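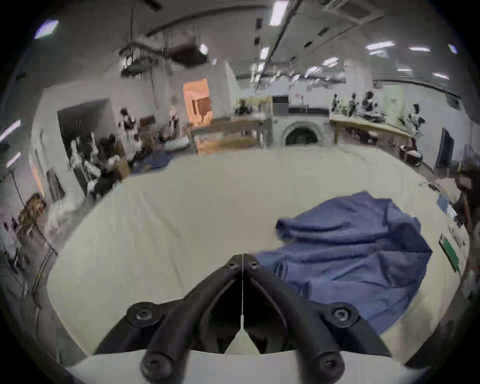 Figure 1. View from the hand-held gripper over the table, with the blue cloth to the right of the fingers.

Finding Cloth Edges in Wide-Angle Gripper Video
Project report, Davus Robotics Lab course

1. Goal

Our project was the perception part of Neltotach, the cloth handling software used in the course. The planner needs a grasp point on the edge of a cloth and a direction to approach it from. Before this term the point was clicked by hand. We wrote a module, Jia, that proposes it from a single image.

2. Data

We used 195 demonstrations recorded with the hand-held gripper. We dropped the ones where tracking was lost, which left 176. Of these, 37 were kept for testing and were not looked at until April.

3. Method

The lens bends straight lines strongly near the rim, and the table comes out as a curved oval (Figure 1). Our first version undistorted the whole image before segmentation. This stretched the outer part so much that the mask got ragged there. The final version segments the raw image and only converts the contour points to rays afterward.

The fingers and arms of the gripper cover part of the view and can overlap the cloth. We mask them with a fixed template. Any contour point within a few pixels of the template is thrown out, or the planner would be sent to an edge that is really the side of a finger.

People and furniture past the table gave false regions at first. We now fit the table surface and ignore everything outside it.

4. Results

Jia gave a usable grasp point in 79 percent of the test demonstrations. Most failures were on bunched cloth, where a fold on top was picked as the outer edge. Small items near the table rim caused a few more.

5. Remaining work

The template has to be redone whenever the camera mount is moved. We started a script for this, but it still needs the finger opening typed in. Depth was not used at all. The code is in the Neltotach repository under perception/jia.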